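FOR RELEASE IN SEPTEMBER

Plistulier Workshop Members Show Two-Armed Home Robot Build

Plistulier, a shared workshop with 926 members, announced today that its household robot build has moved from bench tests to everyday chores. The project, named Wilent, is a two-armed machine put together by a team of 9 members over two winters. It is meant for the kind of work people do at home, in kitchens and bathrooms, with ordinary appliances.

Each arm ends in a black gripper with metal finger linkages. The team fitted a small camera at the wrist so that the person running the robot can see what the fingers are near. Bukola Okonkwo, who leads the build, said the wrist view changed how the team works in tight spots.

"A bathroom is a hard room for a robot," Okonkwo said. "Everything is white and shiny, and you have to come in from above. Without the wrist camera we were guessing."
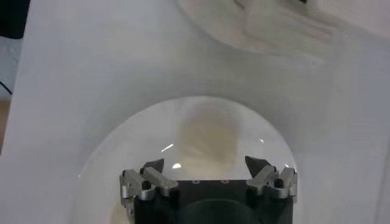

Wrist camera view of the open gripper over a toilet bowl. Credit: Plistulier

Kitchen work is the other half of the project. The current task is moving steamed buns between an electric steamer and a plate. The team picked it because buns are soft and the steamer tray has a rim that the fingers must clear. Ikechukwu Ojo wrote the grip settings and keeps a log of every change.

"Metal fingers on soft bread is a fair test," Ojo said. "Too tight and you dent it. Too loose and it drops."

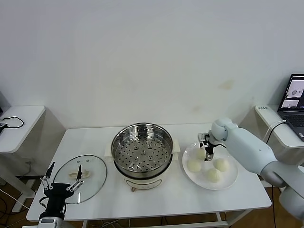 The table setup is simple on purpose. The laptop stays on a stand beside the work table, where the operator can check the camera views. Funmilayo Ajayi handled the cabling and plans to shorten several runs before the next round of work.

Parts for the arm mounts were machined by Bako, a local shop owned by member Chibuzor Bako. Cludier, a supplier of used electronics, gave the team a discount on spare motors. 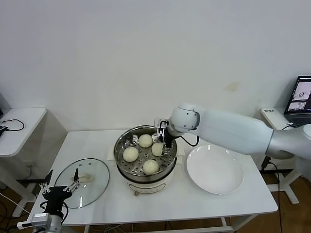
The next stage will look at getting both arms to share a job, starting with pot lids. The team also wants a quicker way to change fingertips between bathroom and kitchen sessions. Drawings and a parts list will be free to members once Uchenna Odukoya finishes checking them.

The workshop will hold an open evening for the project at 6 p.m. later in September. Entry is free, and children must come with an adult.

Media contact: Uchenna Odukoya, Plistulier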